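Bilder richtig aufhängen und pflegen: was sich bei mir bewährt hat

Seit ich vor ein paar Jahren meine erste Leinwand gekauft habe, hat mich das Thema gepackt. Ein gemaltes Bild im Wohnzimmer macht so viel Freude! Und mit ein paar Handgriffen bleibt sie lange erhalten.

Fangen wir mit dem Staub an. Ölbilder und Acryl nie mit einem feuchten Tuch abwischen, auch nicht "nur ganz leicht". Ich nehme einen breiten, ganz weichen Pinsel aus Ziegenhaar und streiche von oben nach unten, das Bild dabei leicht nach vorn geneigt - so fällt der Staub weg von der Malschicht. Die Rückseite bitte nicht vergessen, unten zwischen Keilrahmen und Leinwand sammelt sich erstaunlich viel (bei mir lag da einmal ein kompletter Nagel).

Hängt die Leinwand schlaff durch, lohnt ein Blick auf die kleinen Holzkeile in den Ecken. Vorsichtig reihum nachklopfen, immer nur ein kleines Stück, und eine Pappe zwischen Hammer und Leinwand halten. Bei alten Bildern mit Rissen lasse ich die Finger davon und frage in der Werkstatt nach.

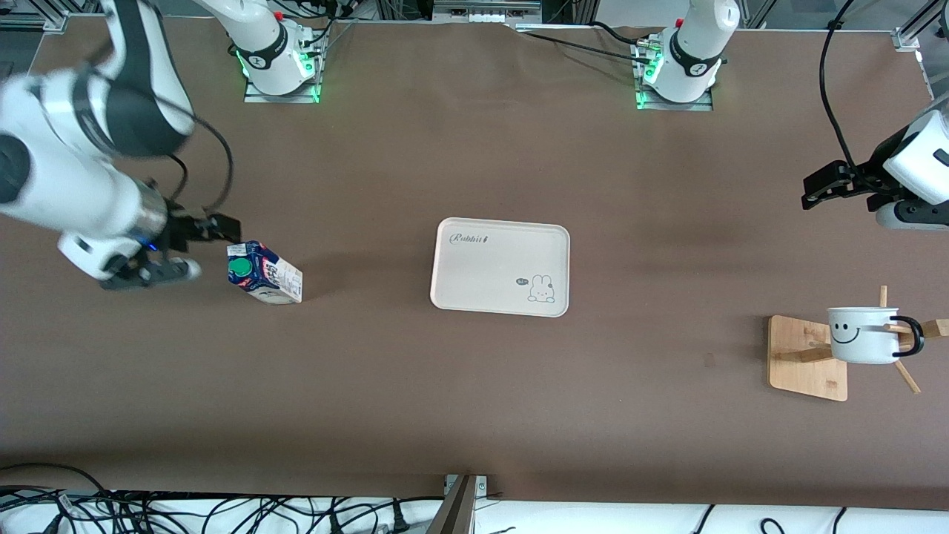
Zum Aufhängen nehme ich am liebsten zwei Haken statt einem, im Abstand von 30 cm. Das Bild bleibt gerade, auch wenn nebenan die Tür knallt. Unten kommen zwei Filzpunkte auf den Rahmen, dann kann die Luft dahinter zirkulieren und die Wand bekommt keine dunklen Streifen. An Außenwänden klebe ich Korkscheiben darunter, die sind dicker. Heizung und Kamin sind tabu, pralle Südsonne auch, ganz besonders bei Aquarellen!

Den besten Tipp habe ich von Bianca Manole, bei der ich im Januar einen Rahmenkurs gemacht habe: vor dem Bohren Packpapier in Bildgröße ausschneiden und mit Malerkrepp an die Wand kleben. Ein, zwei Tage hängen lassen, immer mal wieder vorbeigehen, verschieben. Mein großes Querformat (119 cm breit) ist so eine Handbreit tiefer gelandet als geplant, und jetzt sitzt es wunderbar über dem Sofa.

Noch etwas für alle, die gerade umziehen: Zwischen Malschicht und Luftpolsterfolie gehört immer eine Lage säurefreies Seidenpapier, sonst drücken sich die Noppen ab. Und Bilder stehend transportieren, nie flach stapeln.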